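Bremholm Strap Wallet, Navy
Sold by Kakier Leather Supply

Price: 54
Color: navy
Closure: strap and loop
Stitching: light, single line
Ships from: our own shelf, usually the next morning

Before you order

We sell leather care and small leather goods, and we're hard to please about both. Most wallets that come to us as samples go back. The sales sheets all say the same things (premium, heritage, ages beautifully) and after a few years of reading them you stop believing any of it. So we'll tell you what we think of this one, including the parts Bremholm would have left out.

What "genuine leather" gets you

Very little. The phrase means there is leather in the product somewhere. It doesn't say which layer of the hide, how thick, how it was tanned or how much paint went on top. "Full grain" is a better term, but it gets stretched too. A full grain hide with a heavy coat of pigment on it won't darken or soften the way people hope, and sellers still put the word patina in the listing.

The leather on this wallet has a pigmented finish. It's there to keep the color even and to shrug off a bit of rain. If you want a wallet that changes a lot with use, buy an undyed one and be ready for stains. We stock the Montoya for that, and we get complaints about the stains.

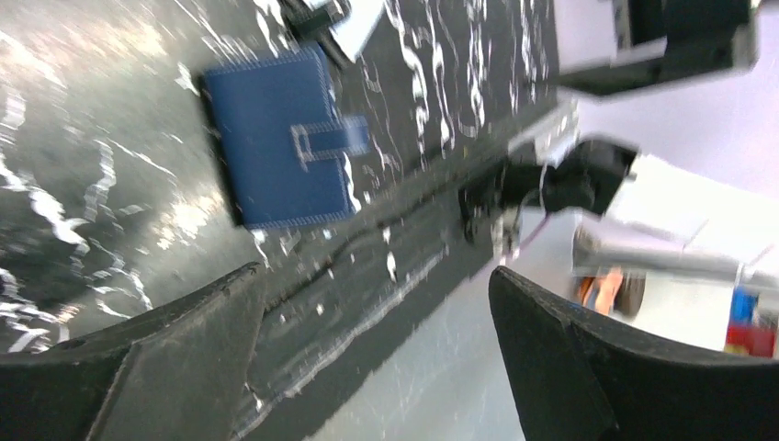
Stitching is where we start when a sample comes in, and we care more about spacing and tension than thread color. Crowded holes work like a perforated stamp: sooner or later the leather tears along them. Loose stitches snag on pocket seams. White thread on blue leather, the way Bremholm does it along the edges and again at the loop the strap goes through, hides nothing, so a wandering line would show from across a counter. It will also pick up dye from dark jeans. We don't know of a cleaner that fixes that without dulling the leather, whatever the bottle says. If grubby thread is going to bother you, this is the wrong wallet.

About that strap

We were doubtful and partly still are. A strap closure has no snap to rust and no magnet to worry about, and that's all to the good. But straps stretch. Ghazala Jadoon, who does our sample testing, opened and closed one 500 times at her desk over a couple of weeks. The strap was softer at the end and slid more easily. It still held. Whether it holds after three years in the back pocket of someone who sits on it all day, we can't tell you, and we'd be wary of any shop that says it can.

It's also slower than a plain bifold. You need both hands. People who pay for coffee with a phone in one hand may find this gets old fast.

What it holds

Bremholm says 12 cards. We say eight, if you want the strap to reach without pulling. You can get 12 in there, but the fold bows out and the strap creases in one place – and a crease in a strap is where the finish cracks first. Bills go in flat. There is no coin pocket and we wouldn't want one, as coins ruin wallets.

RFID blocking: none. We get asked every day. Our view is that the lining adds bulk and deals with a problem very few people have ever had. Buy a sleeve if you'd feel better.

Care

Wipe with a dry cloth. If it gets soaked, take everything out, press it in a towel and leave it open at room temperature. No hair dryer, no radiator, no sunny windowsill.

Conditioner once or twice a year, and use less than you think. Most of the damaged leather mailed to us has been over-fed with oil until it went limp. On a pigmented finish, much of what you rub in sits on top anyway. We sell Zunora cream and it's decent, but a tin lasts for years on something this small, so don't let us talk you into two.
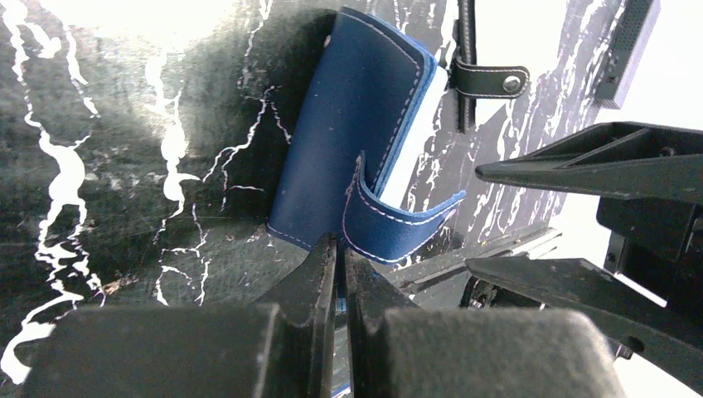
WORKSHOP NOTES
Dayton, Ohio – February

We've had 121 of these through the shop so far. Two came back. One had a skipped stitch near the fold and we replaced it. The other buyer just didn't like the strap, and we gave the money back without an argument.

Ruwan Weerakoon on our repair bench took the first return apart. His notes: thread ends properly locked, edges painted in thin coats, glue used a little more freely than he'd like. Edge paint is the thing to watch on any wallet at this price. Once it starts to peel, people pick at it. Don't. Send it to us and we'll sand and repaint the edge for the cost of return postage, for as long as you own the wallet.

Bremholm's own warranty runs one year and leaves out "normal wear," a phrase that can cover nearly anything. Ours covers stitching for five.

Returns: unused, within 30 days, in whatever box you have. Personalized wallets can't come back unless we got the initials wrong.

Also in stock: Montoya bifold, undyed. Zunora leather cream, small tin. Replacement strap for this model, navy only.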